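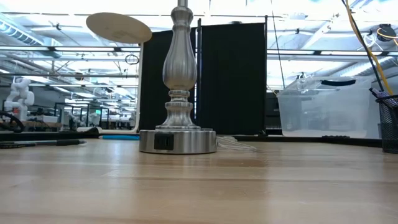
Homestay students at Heleck College spend more of their week at a desk in someone else's house than they do in our classrooms. The project looked at what they do with English during those hours. In the first interviews we asked students to talk us through the place where they study at home, starting with ordinary objects on the desk, and then moving to who else is in the room, what language is spoken there and when. Most students found this easier to answer than a direct question about their English practice, and we kept it as the opening for every interview after that.

The report was written by Deepika Poduval and Vignesh Pinto for the applied project unit in the Graduate Certificate in TESOL, December 2019. Our supervisor was Malathi Alva. Travel to the Forberg campus was paid for by a Gounder Student Research Grant of $600.

Background

Heleck College runs an English pathway program on two campuses, Beltero and Forberg. Students come for one or two terms before starting a diploma. Under-18s must live with a host family and many of the older ones choose to. The college brochure says homestay gives students "English around the clock". Neither of us had seen any evidence for this, and Vignesh, who lived in homestay himself for a year, doubted it.

Earlier work we read for the literature review was mixed. Several studies of study abroad found that students who lived with local families did not make larger gains in speaking than students in residences. The usual explanation was that talk at home was short and repeated the same few topics. Most of those studies were about university students on exchange, who are older and stay for a different reason, so we were careful about applying them to our group.

Research questions

What do pathway students talk about with their hosts in English, and when?
Do students see this talk as part of their learning?
What do teachers know about it?

Participants and method

We recruited 21 students by visiting classes in July. All were enrolled at intermediate level or above and had been with the same host family for at least four weeks. Students under 18 were left out because we could not organise parental consent in time for the ethics deadline.

Each student kept a language diary for two weeks. We gave them a one-page form with columns for time, place, who they talked to, the language used and the topic. They could fill it in using English or their first language. Each student then did one interview, which we recorded and transcribed. We also interviewed three teachers, including Tamunoemi Aliyu, who coordinates the speaking program at Beltero.

Between them the students returned 114 usable diary pages. Pages with no times filled in were not used. Deepika coded the Forberg pages and Vignesh coded the Beltero pages, then we swapped a sample and talked through the places where we disagreed. Most of the disagreements were over whether watching television with the host counted as conversation. We decided it did if the student wrote down anything that was said.

Findings

Dinner was the main time for English at home. Nearly all diaries showed a block of talk at the evening meal and very little after it. The topics were food, the day's plans, transport and weather. Students at Forberg wrote about longer dinners than students at Beltero, where a lot of hosts work shifts and leave a meal in the fridge.

After dinner most students went to their rooms. Homework was done in English, but the diaries showed messaging and calls in the first language running alongside it. One student described her desk as "the place where I am back home". Others said similar things.

Students with young children in the host family reported more talk, and more variety in it. They read picture books aloud, played card games and were corrected often by the children, which they said they minded less than being corrected by adults.

Only a few students saw talk with their hosts as learning. They used words like "polite" and "normal" for it and kept "practice" for class work. The teachers knew who was in homestay but had not asked about it in class. Tamunoemi Aliyu said she would use the diary form as a speaking task next term if we agreed, and we have given her the file.

Limitations

Two weeks is short, and for some students it fell in assessment week. The diaries rely on what people remembered to write. We did not interview any hosts. Saturnino Rivas from the homestay office offered to put us in contact with some, but this would have needed a change to our ethics approval and we ran out of time.

Recommendations

1. Give new homestay students a short list of questions to take to dinner, changed each week and linked to the class topic.
2. Include a session on conversation in the host orientation, with advice on correcting and on waiting for an answer.
3. Change the brochure wording.
4. Repeat the study with under-18s, with consent forms sent out at enrolment.

The diary form and the interview questions are in Appendix A. Coding categories are in Appendix B.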